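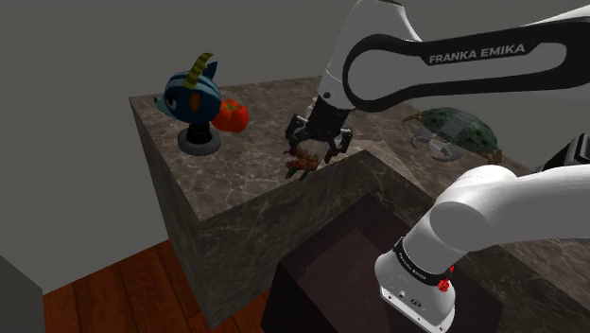
Home | Our Kits | Simulator | Classes | About Us | Contact

Print this page | E-mail this page

About Janano

Hi, I'm Ieva Jaunzems, and I started Janano because I wanted to teach people to program a robot arm and I couldn't afford a robot arm. (I still think that's a perfectly good reason to start a company!) What I could afford was a decent computer and a lot of coffee, so I built a practice room on the screen instead, and that room grew into Zudard, the simulator we sell today.

If you've never tried one, a simulator lets you boss a robot around without a robot. You load Zudard, pick an arm, pick a counter, drop some things on it and write a little program telling the arm what to do. The Franka Emika arm is the one most of our customers go for, with a plain two-fingered gripper on the end. You can set it up over a marble counter with a tomato and some odd lumpy thing near the edge, and then spend a whole evening working out how to line those two fingers up. I've lost more evenings to this than I'd like to admit.

People ask why our object library is so strange. Well, boxes and balls are easy, and once you've picked up a box you've picked up all of them. Real kitchens and workshops are full of knobbly stuff with stems and twigs and horns sticking out, so we went that way. There are 700 objects in there now and I have favorites. My nephew has drawn up a list of the ones he thinks are ugly, and we're keeping every one of them.

Who we are

There are five of us, working upstairs from a bike shop in Flarkcombe. Three write the software and two look after classes and support, though we all pick up the phone, so you may well get me. We're small and we like it. If you write in with a bug, the person reading your e-mail can walk across the room and poke the person who made it.

What you get

The Zudard home kit has the simulator, the full library and the Tiongson lessons, our beginner course, named for the street where I wrote the first one. You'll need a computer with a fairly good graphics card. If you aren't sure about yours, send us the model and we'll look it up for you before you spend any money. Schools get the same thing plus a teacher's guide and a way to save a whole class's work in one place.

One thing I'd rather say up front: a program that runs nicely in Zudard will still need some fiddling on a real arm. Real grippers slip and real counters wobble. We cover that in the last two lessons, so please don't skip them!

New school kits start shipping Sep 27, 2018. Questions go to the Contact page, and yes, you can ask to have an object added. We love those e-mails.

Ieva

Print this page | E-mail this page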